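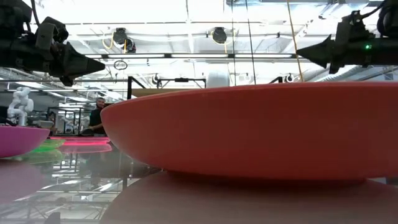 4.2 What the alarm jewelry was said to do, and what we can say about it

The Tutine pendant was sold in Piltamville and Brevell as a personal alarm for women. The wearer presses the back of the pendant twice and a message goes to a list of contacts she has chosen in advance. The packaging called this "protection." We use the word "alarm" in this section and leave the other one to the manufacturer, as the product sends a message and does nothing else. Whether a message protects anyone depends on who reads it, how far away they are, and what they do next, and the sales material was silent on all of these.

Our survey reached 176 women who had owned a pendant for at least six months. They were recruited through the shops that sold it, a method with an obvious weakness. Women who threw the thing in a drawer after a week had little reason to go back to the shop, and we probably heard too much from those who liked it. Even so, the answers are cooler than the marketing would lead one to expect. Many respondents said they felt safer walking home. Fewer said they had changed a route, stayed out later, or gone somewhere they would otherwise have avoided. If the pendant gave them more freedom, it is hard to find in what they did.

Feeling safer is worth something, and we do not wish to sneer at it. Several respondents described the pendant as a comfort and were irritated to be asked for proof. But comfort was not the claim under test. The seller's own leaflet spoke of "deterring attackers," a strange promise for an object designed to look like ordinary jewelry. An attacker can hardly be put off by a device he does not recognize. When the product was redesigned in November with a more visible badge on the clasp, the leaflet kept the old wording about discretion and added new wording about visibility. Both statements appeared on the same page.

Of the women surveyed, 27 reported having triggered the alarm at least once. We asked each of them to describe the most recent occasion. The accounts were mostly of accidents: a strap pulled across the chest, a child playing with the chain, a seat belt. We have not turned these accounts into a rate of false alarms, although we were urged to by a reader of an earlier draft. The question was open-ended, memories were vague, and some women lumped together several occasions. A percentage would look firmer than the material beneath it.

The accidental alarms had effects that the seller did not discuss. Contacts were worried, then annoyed, then slow to answer. One respondent in Brevell said her sister now waits for a second message before calling. Another had removed her father from the list because he drove across town every time. A third had been told by her husband that if she was going to wear it she should "wear it properly," by which he meant every day, including at the office. She had bought the pendant for a weekly walk across the Carnegie parking lot and did not see why it should follow her to work.

That last account points to a problem we think the existing writing on safety products treats too lightly. A purchase that begins as a choice can become something a woman is expected to carry. Respondents spoke of being asked by partners and parents whether they had it on, and of being scolded when they did not. We found no case in which this amounted to threats, and we would distrust any reading of our data that went that far. We also did not ask about threats directly, so the absence tells us little. What can be said is that the burden of preventing an assault had been placed around the neck of the person who might suffer one, and that those closest to her sometimes checked the chain.

The price deserves a short note. The pendant cost little, but the message service came to nearly 20 dollars a month, and lapsed accounts were not announced by any light or sound. A woman whose payment had failed would press the back of the pendant and have no way of knowing that nothing had been sent. The seller told us that reminders went out by email. Respondents who had let the service lapse did not all recall receiving one, and we have no means of settling the matter.

Supporters of such devices may answer that a flawed alarm is better than none. Perhaps so. The comparison is rarely made fairly, though, since the alternative on offer is usually a woman with no phone, no friends and no bus service. Most of our respondents already carried a phone that could send the same message at no extra cost. Asked why they preferred the pendant, they spoke of speed and of not having to search a bag in the dark. These are sensible reasons, and they could be tested with a stopwatch. We found no sign that the seller had done so.

Section 4.3 turns to the contacts themselves, whose replies were fewer and, on the whole, less patient.

Figure 4. Shallow coral-red bowl above a glossy tabletop, seen from table height.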